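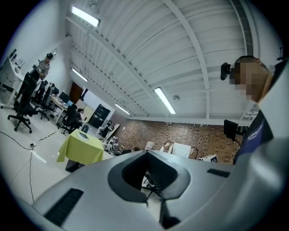 The office at Raltthorpe in August, lights on, desks along the left wall.

I have been asked to write up the room, mostly by people who are fitting out something similar and want to know what I would change. These are my notes after one full summer in it.

Ceiling first. It is white ribbed panel, which looks tidy and does very little for sound. Speech carries from the desks to the brick wall and comes back again. Kristýna Čierny measured the level at her desk on a normal afternoon and got 60 dB, with peaks of 70 when two calls overlapped. Felt baffles hung across the ribs would help. We have a quote and no date.

Lighting is fluorescent, in rectangular fittings. Output is adequate. The problem is reflection: any monitor tilted back past upright picks up a fitting as a pale bar across the top third of the screen. Tilt the screen forward slightly and the bar goes. When a tube needs replacing, match the colour temperature printed on the old one. We mixed them once and the left side of the room looked green until the next order came in.

The ventilation duct is grey, with a grated surface, and runs parallel to the main beam. The grating collects dust. Vacuum it with the brush head, then wipe with a damp cloth. Do not spray cleaner upwards into it.

Desks: white, long, set against the wall. Depth matters more than length. Anything under 70 cm and the monitor ends up too close once the stand is on. White tops show pen marks but come clean with washing-up liquid. Cables go in a tray underneath, fixed with 5 screws per length. The supplied ones were too long for the top, so check before driving them in.

Chairs: black, wheeled, and a tall mesh back on the one I use. Mesh is the right choice for August. Castors pick up hair and thread and stop turning properly after a few months. To clean them, turn the chair over, pull each castor straight out, cut the thread with a small blade and push the castor back until it clicks. Allow 4 minutes a chair. Hard-floor castors are softer and worth the extra money.

Shelving is light-coloured and stands along the right wall, going up nearly to the ceiling. Top shelf for things used once a year, labelled on the front edge. Berhanu Chala did the labels and they are still accurate.

Still to do: baffles, a second cable tray, and a blind for the late afternoon. I will post the baffle measurements when they are up, same desk and same time of day.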